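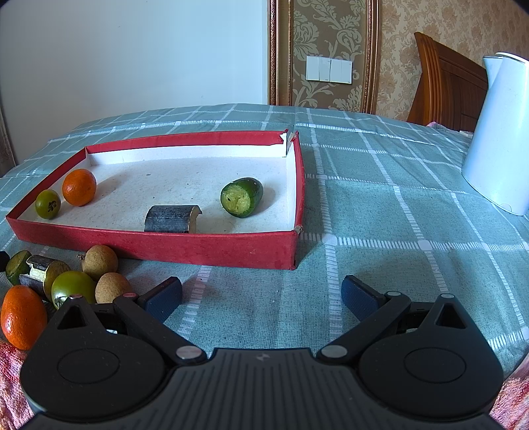
Who should answer for it when a gripper crushes the fruit? Whoever set the closing force, and the maker if the setting didn't hold.

At Endale we lost 7 oranges in February. The fault log said "object variance." I don't accept that. Fruit varies, and everyone who sells a gripper for sorting it knows so.

Hiba Awad pulled the records and found the force limit had gone back to default after a restart. There was no alarm. A hand could have been in there.

A machine that loses its limit should stay open until a person sets it again. I would put up with the slower mornings.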